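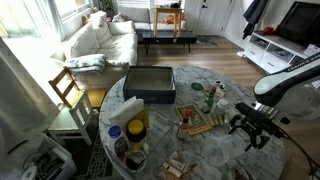
¿De verdad caduca todo lo que dice el envase?

Seguro que alguna vez has oído en casa: «¡Eso no te lo comas, que está caducado!». Y a la basura va el tarro, medio lleno. Yo no me lo creería tan deprisa.

En los envases de comida suele haber una fecha, pero no siempre significa lo mismo. Hay que leer las palabritas que van delante.

Fecha de caducidad

La llevan alimentos que se estropean pronto, como la carne picada o el pescado fresco. Esta sí va en serio. Si ha pasado, no se come, aunque huela bien. Las bacterias que nos ponen malos muchas veces no huelen a nada, así que el truco de acercar la nariz no sirve.

Consumo preferente

La encontrarás en la pasta, las galletas o la mostaza. Quiere decir que, hasta ese día, el fabricante promete que el producto conserva su mejor sabor y textura. ¿Y al día siguiente? Una galleta puede estar algo más blanda. No se vuelve veneno a medianoche. Eso sí, el envase tiene que haber estado cerrado y bien guardado.

¿Y si ya está abierto?

Entonces la fecha grande cuenta menos. Busca una frase pequeña, del tipo «una vez abierto, conservar en frío y consumir en 8 días». Casi nadie la lee. Tampoco te fíes de quien dice que «la salsa dura para siempre». ¿Cómo lo sabe?

Y cuidado con el moho. Hay quien quita la parte verde de la mermelada y se come el resto, pero el moho puede extenderse por donde no lo vemos. Mejor tirarla.

Para investigar en casa

Pide permiso a un adulto y elige 16 envases de la despensa. Apunta qué tipo de fecha lleva cada uno. Algunos, como la sal o el vinagre, quizá no lleven ninguna. Pregunta por qué, y si la respuesta es «porque sí», sigue preguntando.

Texto: Rizwan Sandhu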